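Section 4: Setting up in a bedroom

Your Cronin dehumidifier has spent its short life in a box and is in no hurry to leave it. Stand it upright for 30 minutes before you plug it in, even if it has only come from the car. You may use this time to read the section. Most people use it to lose the drain plug.

4.1 Choosing a spot

1. Pick a level patch of floor near an outlet. Carpet is fine if it is short. Deep rugs lift the front edge and the tank sensor takes offense.

2. Leave 10 inches clear behind the rear grille and the same on the side with the tank. Curtains count as objects. So do bathrobes.

3. Close the window. You would be surprised how many service calls end at this step.

Caution: Do not run the unit from an extension cord, however good the cord and however long you have owned it.

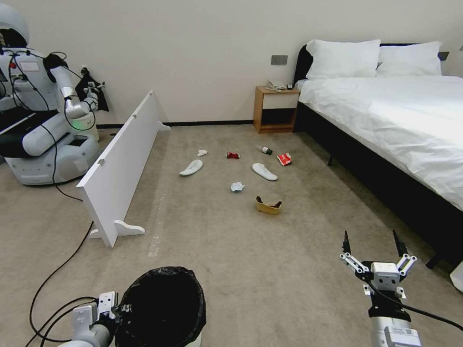

Morfudd Beddoe: I had mine tucked in behind the dresser for a month and it collected maybe an egg cup of water. Moved it out toward the middle of the wall and the tank was full by morning. The booklet that came with my old one never mentioned clearance at all, so please keep this part in.

We have kept this part in.

4.2 Corners, screens and dividers

A corner is a popular choice and an acceptable one, provided air can get in and out. If the room has a screen or divider, put the unit on the side where the damp is. Air will wander around the end of a divider, but it takes its time.

4. Turn the unit so that the outlet vent faces the open room.

5. Check that the tank slides out all the way without hitting anything. Do this now, while it is empty and weighs nothing.

6. Move small items off the floor nearby. Plastic bags in particular are drawn to the rear grille, and they win.

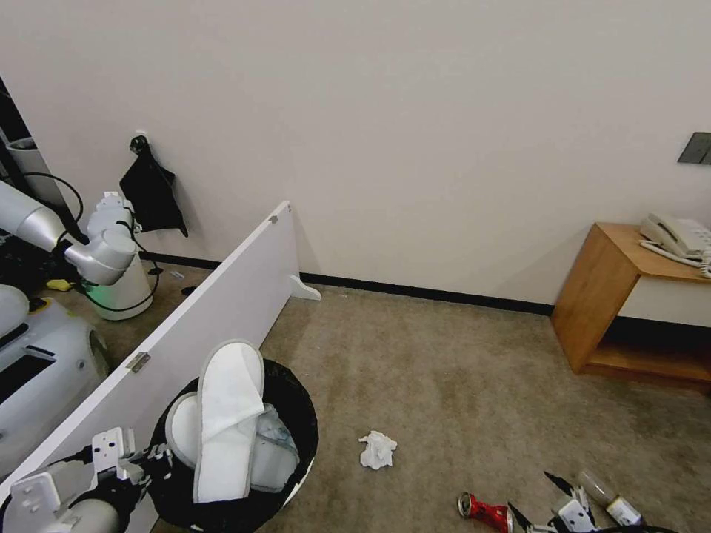
Fig. 2. Carpeted corner with a divider and a trash bin.

4.3 First run

7. Push the tank in until it clicks. If it does not click, it is not in. The unit will show a red drop and sulk.

8. Press Power, then hold Mode until the display reads AUTO. It will first read several other things. Ignore them.

9. Leave the door closed and let the unit run for six hours. It hums. A rattle means the filter cover is crooked, and the cure is to take it off and put it back on less crooked.

Note: An empty tank after the first run may simply mean that your room is dry. Congratulations, and please see the returns page.

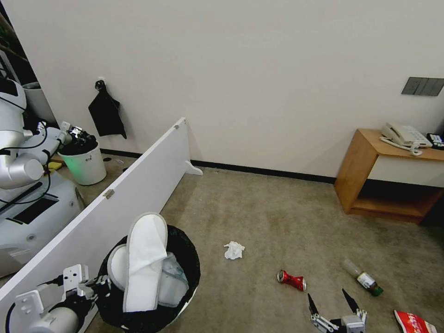
4.4 Sleeping in the same room

Night mode slows the fan and turns off the display. It does not turn off the beep that tells you the tank is full. That is a separate setting, found under Sound, and our designer Manolis Kourkoulas has heard your views on this and would like it known that the next model will be different.

Keep the outlet vent pointed away from the pillows. The air that comes out is warmer and drier than the air that went in, and a night of it will leave you with the throat of a retired auctioneer.

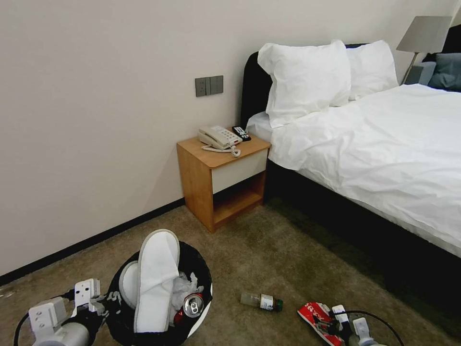

Bedding laid directly over the unit to dry is a separate matter and the answer is no. Hang it on a rack nearby, choose Laundry mode, and come back later.

If the beep still sounds after you have switched it off, hold Mode and Power together until the display shows 349. Let go, wait for the fan to stop, and repeat steps 7 and 8. The clock will need setting again. See Section 5, which is longer than it should be.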